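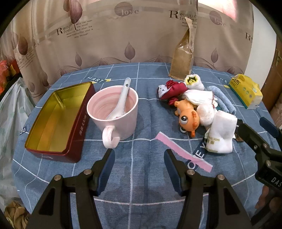
About Rivutwood

Rivutwood develops methods for learning grasping policies from hand-held demonstrations. The group was set up by Karthik Barua, who still directs the research. Work is divided between Flerau, which covers hardware and calibration, and Begum, which covers training and evaluation.

Method

Demonstrations are recorded with two-jaw grippers held by a person. Each gripper carries its own camera, and jaw opening is logged with the video. Camera pose is recovered offline. No robot arm is needed during recording, so sessions can be run in ordinary rooms with household goods.

Packaged goods get most of our attention. Film packets, paper bags and folded cloth change shape under load, and a width command that suits a mug will often crush or drop them. 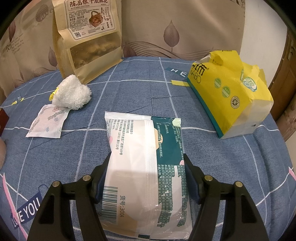 Our current policy, Falon, predicts jaw width and wrist motion together from a short window of images. Earlier versions predicted the wrist path first and closed the jaws on a fixed schedule. With soft packets, that schedule was the main source of failed lifts.

Results

Falon was trained on 2000 demonstrations. A second model, trained on 1000 of the same demonstrations, matched it on rigid objects and fell behind on film packaging. We read this as a coverage problem: crumpled film seldom looks the same twice, and the smaller set held too few contact angles. Adding patterned table and bed covers to the recordings reduced false contact predictions on printed backgrounds. Glossy film under direct light is still a weak point.

Each reported figure is the mean of 3 training runs with different seeds. Failed lifts are kept in the data and labeled by cause.

Working with us

We take on joint studies with groups that have their own arm and can run Falon without changes to the jaw geometry. Calibration files and the labeling guide are supplied by Flerau on request. The next revision of the guide is planned for June.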